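Gurkeo bench – ticket 47
Subject: Episodes saved without usable arm data, memory seating task
Status: resolved, one item left open
Opened by: Lenka Bartoš
Component: recorder (Pono), arm controller, task reset

Opening note

We're collecting demonstrations for the PC assembly policy and the first batch looked lovely until I tried to train on it. Loss went down nicely for the processor half of the task and then just sat there for the memory half. I replayed a handful of episodes and found the joint positions lagging the video, so by the time the picture shows the arm moving towards the slots, the log still has it over the tray. Not in every episode, mind you! Out of the first 50, 33 are fine from start to finish. The rest drift, and they drift more the longer the episode runs.

Setup for anyone picking this up: arm is driven by hand through the leader, Pono does the recording, Gamavden handles the arm side and publishes joint states. One episode is one full go: processor from tray to socket, then memory module from tray to slot. Reset between episodes is manual.

Tried so far
– Restarted Pono. No change.
– Swapped the network cable between the recorder and the controller. No change.
– Recorded a minute with the arm standing still. Timestamps perfect, which annoyed me.
– Recorded a minute of waving the arm about with no task. Also perfect.

Update 1

Řiha in the config should read Říha, with the long i. I mention it because the recorder looks up the task profile by name, doesn't find it, and quietly falls back to the default profile. The default writes video in one thread and joint states in another and never compares the clocks. Fixed the spelling, reloaded, and the profile now shows up in the session header. I got very excited about this and recorded four more episodes on the spot. Three good, one drifting. So it was a fault, but not the whole fault.

Update 2

Went back to the start position and checked everything against the reset sheet before touching the software again. Processor and memory module both in the tray, socket open and empty, side panel off, tower on its side with the power supply nearest the front edge of the table.
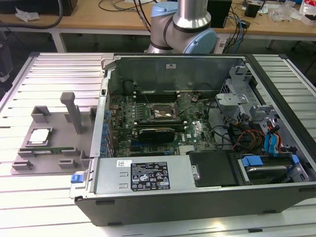 Gurkeo bench, August

Start position matches the sheet, so I'm happy to rule out the reset. Next I plotted the drift against what the operator was doing, and the pattern jumped straight out. It begins when the gripper closes on the memory module and gets worse while the module is being lined up. The processor half never shows it. What differs between the two? The memory half uses the force reading, and that stream was switched on at the full rate in the Říha profile. Gamavden puts force and joint states in the same queue. When the queue fills, joint states wait their turn, and they get stamped when they leave the queue instead of when they're measured.

That also explains my two clean minutes, as neither of them had the force stream running. Lovely little bug.

Update 3

Changes made:
1. Joint states are now stamped at the moment of reading.
2. Force stream moved to its own queue and slowed down to match the joint states.
3. Pono refuses to start if the task profile name isn't found. It prints the name it was looking for, accents and all.

Recorded a new set of 50 with these in place. I've replayed every one and the arm and video stay together right through the memory half, including the slow fiddly ones where I missed the slot and had to back off and try again. Please keep those in, by the way. The recoveries are some of the most useful examples we've got.

Old batch: the 33 good episodes stay. The drifting ones are moved to the quarantine folder, not deleted, as the video is still fine and someone may want it for the vision side.

Still open

The operator's view freezes for a moment when Pono closes an episode. It doesn't touch the saved data as far as I can tell. I'll log it separately once I can make it happen on demand. If you see it, add the episode number and the time of day to this ticket.

Retraining on the new set starts tonight – can't wait to see that memory curve move!

Lenka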